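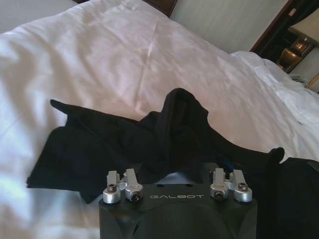

Joria wrote:
I would not put anything black on a white duvet. One night is enough, and in the morning you have lint everywhere. Fold on the table, please.

Zunska wrote:
But my table is small and the bed is the only big flat place I have. My question was another one. How do you fold a black garment which lies all crumpled, when you cannot see what is front and what is back? On the white I can at least find the straight hem. The middle stands up like a little tent and I never know which corner to pull first.

lynch607 wrote:
Start from the hem, always. Take its two ends, lift the whole thing up, shake it once and lay it down again. Don't try to make it flat with your hands while it is still in a heap, you only press the folds in.

Joria wrote:
I do not agree with the shaking. Shaking is how the lint gets on the bed. I open it slowly from the middle to the outside.

lynch607 wrote:
Then you will be there until evening. I had 2 baskets of black work clothes every week in my last job, and I shook every piece. For the duvet there is the sticky roller.

Anathi Pretorius wrote:
May I ask, is your duvet tucked in? When mine is loose, the clothes sink in a little and the fold is never sharp. I put an old sheet on top and pull it tight under the mattress. The sheet also catches the lint, so maybe both of you can be content.

Zunska wrote:
No, I leave it loose. The sheet I can try, I have a gray one that is too small for the bed now.

Joria wrote:
Gray is all right. But wash new black things alone the first times. In March I ruined a pillowcase from only laying a damp shirt on it.

lynch607 wrote:
Damp is a different story, of course it will stain. Dry cloth does nothing.

Joria wrote:
Mine was almost dry.

Zunska wrote:
I tried it today, June 18, 2020, with the gray sheet and from the hem. I did shake, sorry Joria, but by the window. The sleeves still come out uneven. Do you fold them in before or after the sides?

Anathi Pretorius wrote:
After, I lay them straight down along the back.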